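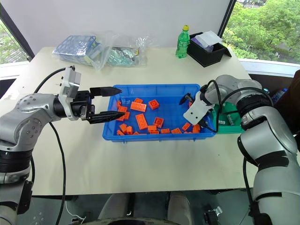 Vasylyna Dovhaniuk objects to the word "passed" anywhere on this sheet. In her view a toy room is only ever "not yet failed," and she wants that written down before the walk-through starts. Noted.

PLAY ROOM SAFETY CHECKLIST
Nodlow Family Center, second floor
Walked: September 10, 2022
Inspector: Milagros Estrella
Room area: 1,912 square feet, per the lease. I didn't measure it.

1. Exit doors open from inside without a key
OK. The hall door sticks. It opened on a shoulder push, which a four-year-old doesn't have.

2. Exit signs lit
OK. I was told the batteries are new. There is no date on them, so I can't confirm it.

3. Shelving fixed to wall
FAIL. Two brackets on the tall Prastine unit turn by hand. The last sheet says "secured." By whom?

4. Outlet covers
OK, except behind the reading bench. The plastic push-in kind comes out with a fingernail and I don't count it as a cover.

5. Small parts kept away from under-threes
NOT SHOWN. The rule is a sign on the wall. The toddler corner has no gate, and the sign is at adult height. I'd like to see the small-parts cylinder used during the next visit -- the staff say they have one, but it wasn't in the drawer.

6. Toy washing log
INCOMPLETE. Entries stop for a stretch in summer, then start again in the same pen and the same handwriting for several weeks running. Draw your own conclusion.

7. Building bricks and other hard plastic
OK WITH COMMENT. Look for cracks, chewed corners and stray bits of anything else in the trays. The supplier, Gatchalian, calls its sets "shatterproof." I've thrown out enough shatterproof toys not to be impressed by the label.

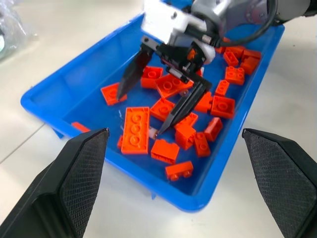 Item 7: orange bricks, blue tray.

8. Floor mats flat, edges down
FAIL. The mat by the sink curls at one corner. Tape isn't a repair.

9. First aid kit
OK. Sealed, in date. The list inside the lid asks for tweezers and there aren't any.

10. Hot water at child sink
NOT TESTED. Thermometer reads 200 with the probe in my hand, so the thermometer is broken.

COMMENTS

Finn Gerlach: Brackets on the shelf are on order. Can we mark item 3 as pending?

M. Estrella: No. It's a fail until it's bolted.

Ramil Javier: Regarding item 6, I filled in those weeks from memory. The toys were washed.

M. Estrella: Maybe so. The log can't tell me that -- please leave missed days blank from now on.

Re-check of items 3, 8 and 10 in October. Bring a working thermometer.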